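Questions we get most often about the simulation club. If yours isn't covered, write to Esther Nzioka, who runs the sessions and answers the club mail.

# Varnitar Robotics Club: FAQ

## Joining

**Who can join?**

Any student at the school. You don't need to have taken a programming class. New members start in September, but you can come in later in the year if a seat is free. The lab has 30 seats.

**Do I need to own a robot?**

No. All of the work in the first part of the year is done in simulation, on the lab computers. Members who want to work at home can install the same software on their own machine.

**What does it cost?**

Membership is free. Teams that go to the Flilport meet pay their own bus fare.

## The door project

**What are teams working on this year?**

Every team gets the same task, which we call Okex. The arm has to open a door in a furnished room without hitting the furniture. The rooms are all different. Some are bedrooms with a bunk bed and a double bed, and the door may have a lever handle on a paneled face. Others have glazed doors. Your code should not depend on one door or one floor plan.

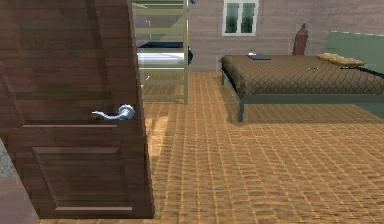

## Teams and schedule

**How big is a team?**

Teams have 3 members. One person usually looks after the motion code, but we ask everybody to be able to explain all of it. If you sign up alone, we will place you with a team.

**When does the lab open?**

Right after last period. It closes at 6:00 p.m. Long runs can be left going overnight if you put your team name on the sign-up sheet next to the machine.

**Can I switch teams?**

Yes, until the first practice round. After that, talk to Esther first.

## Running and scoring

**How is a run scored?**

There are 700 points available. Most of them are for the door, and the rest are for keeping the arm clear of walls and objects. Anything knocked over loses points, and so does touching a wall with any link, including the ones near the base.

**Why does my arm hit things when the tip is nowhere near them?**

You are probably checking only the tip for collisions. The links are wide and square, and the collars at the joints are wider still. In the room with the glazed door and plank walls, the rod can be out over open floor while the middle of the arm is over the reddish surface where the vase stands. Check every link along the whole path.
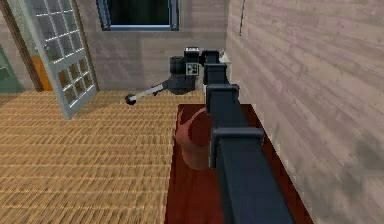
**How many practice rounds are there before the meet?**

There are 13. Each team gets one scored run per round, and the scores are posted on the lab door the next morning. Practice scores don't count toward the final result.

**Can we use code from last year's teams?**

You can read it. It is in the shared folder named Fan. Anything you copy has to be marked in a comment with the name of the team that wrote it.

**My run froze halfway. Do I lose the round?**

Save the log file and send it in the same day. If the simulator stopped, you get a new run. If your own program stopped, the score stands.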